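Speaker notes — Fellum planning stack, session 2
Presenter: Karabo Radebe
2023-05-08

Slide 4. Open with the division of labour. Perception publishes object poses; the Cakau planner consumes them and returns a joint trajectory for each arm. Emphasise that both arms are planned in a single query. The earlier release, retired in February, planned them in sequence and held one arm still while the other moved.

Slide 5. Allow the audience a moment with the photograph before speaking. Draw attention to the wrist cables, which the collision model now treats as a padded volume — the bare link geometry was not sufficient.
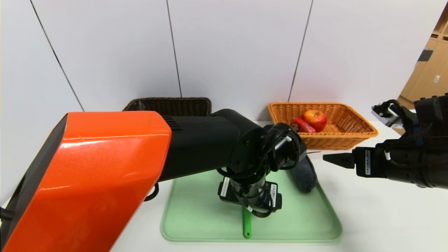

Two arms at the tray, with a rolled grey cloth between them.

Slide 6. State the timing budget plainly. The controller runs at 100 Hz. The planner is allowed 800 ms per query, of which 40 ms is reserved for the final collision check. If the budget is exceeded, both arms hold position and the query is logged.

Acknowledge Rafail Lazaridis for the logging tools. Questions on licensing should be referred to the Fellum office.

Slide 7. Proceed to the replay viewer. Should the network be unavailable, use the local copy in the Zeman folder.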